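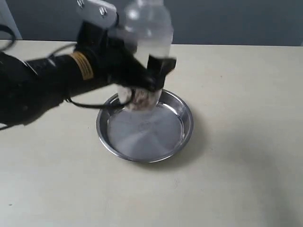
透明塑料瓶与圆形不锈钢锅。

漫展门口的队又排到了停车场外面。星期六上午九点半,我站在队尾,前面一个背着纸板翅膀的姑娘每隔几分钟就要转身,每次都得道歉。主办方的公众号那天早上发了推送,说今年Anangate漫展“全面升级”,展位增加到130个。我看完就有点怀疑,场馆还是那个场馆,墙没往外挪,多出来的展位放在哪儿?

进去以后有了答案:放在过道里。去年能让两个穿大裙撑的人并排走的地方,今年侧着身子还得吸气。原先靠东墙有一块桌游休息区,长桌、折叠椅,谁逛累了都能坐下来开一局,借盒游戏不收钱,只押一张证件。今年那里变成了两排卖盲盒和亚克力立牌的摊位,货色差不多,连价签的字体都一样。桌游区还在,搬到了二楼,6张桌子,旁边立着牌子:每桌限时四十分钟,扫码取号。

四十分钟能玩什么?我们四个人打算开一局Zorken,光是把版图铺好、把几副牌分清,就花了一刻钟。规则书有些段落的译文我到现在也没读懂。等到终于轮到第二个人行动,工作人员过来提醒还剩十分钟。她态度很好,后面确实有人在等,我也没法怪她。收盒子的时候少了一枚蓝色指示物,趴在地上找了半天,最后在我自己的袖口里。

我知道会有人说,展会要活下去就得卖摊位,免费的桌子不产生收入。这话我听了好几年,一直没见谁把账摆出来。门票从去年涨到了100元,主办方说两天来了4,000人。这个数是怎么数的,按票算还是按闸机进出的次数算,推送里没写。要是按进出次数算,光我一个人周末就贡献了五次,因为馆内的厕所要排队,我宁愿去马路对面的商场。

还有所谓的“独家首发”。Clondik今年的展台搭得最高,灯也最亮,预告里说现场有新扩展可以试玩。我排了将近一个钟头,轮到时拿到的是一张折页和一个钥匙扣,试玩要另外预约,名额在六月就约满了。六月的时候展会连场地图都没有公布,谁约的?我问了站台的小伙子,他说他也是当天来帮忙的。

倒是角落里的Vukadinović让我待得最久。一家很小的店,带了几箱旧版桌游和一大盆散装骰子,骰子按把卖,抓多少算多少。店主不吆喝,自己在后面和一个小学生下抽象棋,还下输了。我在那里买了一盒缺了两张牌的老游戏,他事先说明缺哪两张,还手写了替代卡塞在里面。这种事在主通道上的摊位我没遇到过。当然,我也不想把小店说得太好,他的骰子里有几颗明显磨偏了,回家一掷就看得出来,总往三上倒。

朋友劝我,漫展本来就不是给桌游玩家办的,别要求太多。我不太接受。海报上印着桌游,购票页面的介绍里也写着“畅玩桌游”,既然拿它来卖票,就该给人坐下来的地方。Cosplay的朋友同样需要:我看见好几个人蹲在消防通道口补妆,假发搭在膝盖上,保安每过一阵就来赶一次。一个办了这么多年的展,更衣间还是两块布帘子拉出来的,这也叫升级?

有人说明年会换到更大的馆。可能吧。前年说过一次,去年也说过一次。就算真换了,我猜多出来的面积也会先租出去,剩下的边角再摆几张桌子,拍几张照片发推送。我希望自己猜错。要让我改主意也不难,开票之前先把场地图放出来,标清楚哪里能坐、能坐多久、要不要取号,我看完再决定付不付那张票钱。

至于那局没打完的Zorken,我们后来在商场地下一层的快餐店里接着打。店里不限时,薯条的油沾到了两张事件卡上,擦不掉了。最后赢的是一开始连规则都没听完的那个人。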